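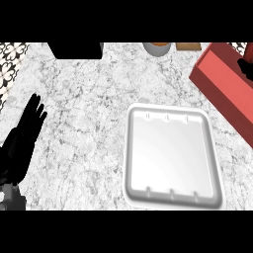 The draft catch-all clause in the Kitden transit agreement is too wide to enforce, and I would ask the list to oppose it in its current form. Article 29 lets either government stop any good "capable of contributing to the military effort" of a party to the Belum conflict. The text has no control list and no threshold. Read literally, it covers a white tray with rounded corners and a raised rim, the kind of thing that sits on a kitchen counter, as soon as a customs officer decides that a field hospital could use one. An officer at Worku can hold it for 70 days without giving a written ground.

On the specific points raised in February:

> The clause mirrors what other transit states already do. A catch-all is
> needed because control lists are always out of date by the time they are
> published. If we insist on a closed list, the sellers will route around it
> and we will have helped them do it.

I agree that lists lag. The usual remedy is a list plus a catch-all tied to knowledge: the exporter must know, or must have been told by the authority, that the end user is military. The Kitden draft drops the knowledge test. What remains is discretion at the border, and the draft sends appeals to the same ministry that ordered the hold.

> Humanitarian cargo is exempt under the annex, so the harm is limited.

The annex exempts cargo "certified as humanitarian by the competent authority." It does not say which authority, or in which country. It also applies only to single consignments of more than 200 kilograms, which excludes most of what the smaller relief groups send. Mixed loads are not mentioned at all.

> I don't see why Nematix matters here. They are a logistics contractor.

They matter under paragraph 2 of the same article. It allows screening to be delegated to "a qualified private operator," and Nematix holds the only terminal contract at Worku. The operator would be paid for storage while goods are held. I am not alleging bad conduct – the text simply gives a party with a financial interest a say in how long a hold lasts.

Proposed changes for our submission:

1. Restore the knowledge test in Article 29.
2. Require a written ground for every hold, given to the shipper when the goods are stopped.
3. Send appeals to a court or a separate tribunal.
4. Remove the weight threshold from the annex and name the certifying authority.
5. Bar any operator that charges storage from screening.

If anyone has the Belum-language version of the annex, please post it. The English text says "may" in two places where I suspect the original says "shall."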